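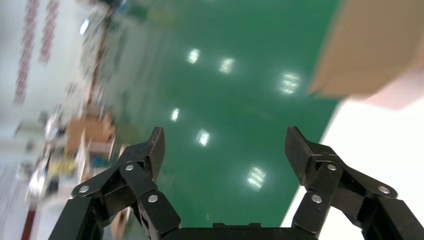 3.2 Iluminação e superfícies do espaço de trabalho

O piso condiciona a leitura de um espaço de trabalho mais do que a literatura sobre mobiliário costuma admitir. Poojary e Yeoman trataram o assunto em armazéns com pavimento de betão fosco, onde a luz do teto se dispersa. No espaço Itarano o pavimento é verde e brilhante, e as luminárias aparecem nele como manchas retangulares claras, dispersas pela superfície. Medimos a iluminância em 4 alturas, com as mesas na disposição habitual, e obtivemos 400 lux no plano dos tampos.
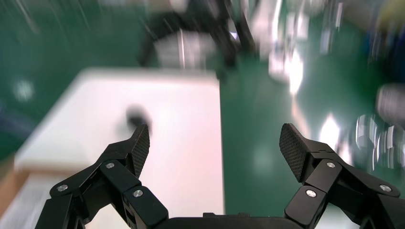
Os tampos brancos contrastam bem com o verde, mesmo em visão periférica, e os participantes localizaram a borda da mesa sem hesitar. A dificuldade surgiu com objetos escuros e finos, como cabos, quando ficavam junto de caixas ou etiquetas. Dos 2,746 registos de arrumação, quase 930 dizem respeito a material pousado fora do lugar previsto -- em regra sobre malas de transporte ou no chão, ao lado das mesas. A classificação segue a grelha Unnithan, sem alterações.
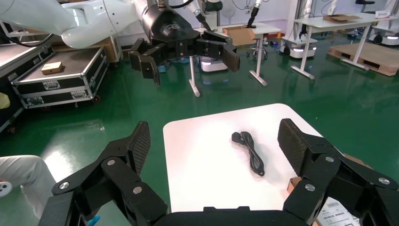
Figura 3. Cabo preto enrolado sobre um tampo branco, com caixa de cartão ao lado; à esquerda, mala de transporte com rodas.

Na Figura 3, o cabo conta como arrumado, e o pequeno bloco de madeira sobre a mala conta como deslocado. As caixas de cartão foram codificadas à parte, pelo critério exposto na secção 3.4.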